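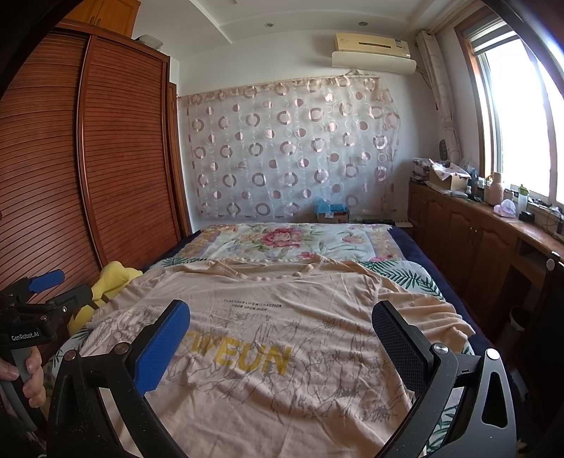 One T-shirt, two grippers, and the peony quilt.

Posted November 5, 2018

I have now spent nearly 700 dollars on finger pads. I'd like to let that sit for a minute, because when I drew up the budget for this project in October, the line for finger pads said "misc."

The spreadsheet was a lovely thing. It had a tab for hardware, a tab for software and a tab called Later, where I put everything I didn't want to think about. The total came to $1386. I rounded it up to feel responsible and told everyone at dinner that folding laundry with grippers was going to be cheaper than a decent couch.

Then the quotes arrived. Cikby wanted $417 for a pair of spare jaws, shipping not included, and shipping turned out to have opinions of its own. Tanasarn was cheaper but sells pads only in boxes of 47, a number I have stared at for a long time without learning anything. Cliltier never wrote back, so they're still my favorite.

If you're planning something similar, move the pads out of misc. Cotton is harder to pick up than you'd think, and the pad does most of the work. I'm running blue textured ones and a dark gray one with a mesh texture, and I haven't decided which to reorder. Buy a few of each before you commit to a box. Buy spare bolts while you're at it, and write down the size somewhere other than the back of an envelope.

Things I budgeted for and didn't need: a folding table. I priced three of them. A bed is flat, it's the right size for a shirt, and I already own it.

Things I didn't budget for and did need: shirts. A plain one is dull to work with for a whole afternoon, so I've moved on to one that says FUSE YOUR LIFE WITH ACTION in small print over some enormous yellow letters. It's more motivation than I get from the spreadsheet.

Next up is the Volia order, which is for a second set of everything. I've added a new tab for it. The shipping column is still blank, and I'm waiting until payday to fill it in.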